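Search stories Search Go

Second Lead

Tadhg Costello had been second lead in 13 films, and in every one of them he lost the girl at an airport. He was good at it. Nobody in the business could watch a plane leave like Tadhg.

So when his agent, Dymphna Daly, called on a Monday to say that Relovine wanted him for the lead, he asked which airport.

"No airport," said Dymphna. "You get her. There's a wedding. There's a horse."

"I don't ride."

"You told them you ride."

"When?"

"I told them you ride."

The director was Yaroslav Panasiuk, whose last picture had opened on 1000 screens and closed on most of them by dinner. He met Tadhg at Bañuelos, ordered soup for both of them, and explained that the film was about hope. Then he explained that Sorcha Quinlan had been cast opposite him and would not be coming to rehearsals, as she found they made her worse.

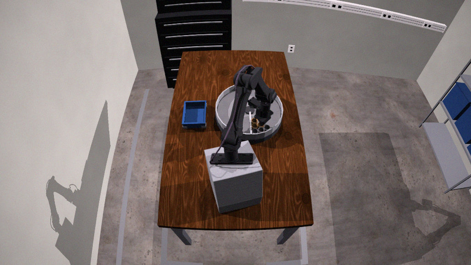
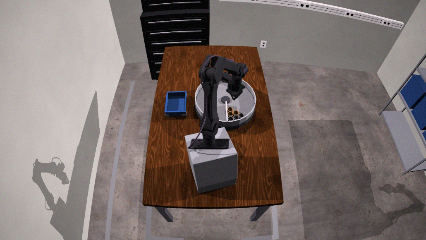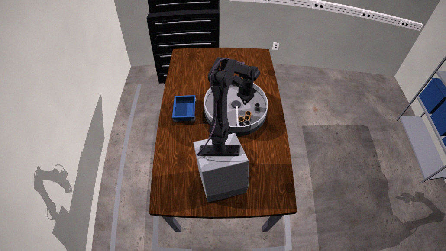
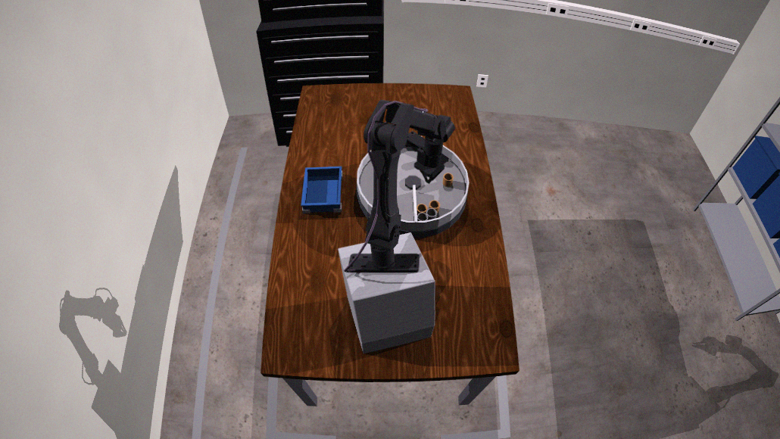 Black robot arm on its pedestal, wooden table, computer render.

They shot the wedding first. Sorcha arrived at noon, knew everyone's lines including the priest's, and was kind to Tadhg in a way that made him feel he was about to be put on a train.

"You keep looking over my shoulder," she said between takes.

"Do I?"

"Like something's boarding."

Yaroslav had noticed too. He tried the kiss with the horse and without the horse. He tried it with Tadhg's back to the window. On the monitor it was all the same: a handsome man of forty-six, winning, with the face of someone holding the wrong ticket.

By take 88 the priest had gone home.

The rewrite came under Tadhg's door that night. It was two pages. The groom was now a man called Felix, to be played by whoever was free, and the last scene took place at Gate 9.

He called Dymphna.

"Same money," she said. "And you don't have to ride."

He did it in one take. Half the crew cried, and Yaroslav hugged a light stand. Tadhg asked if he could keep the coat.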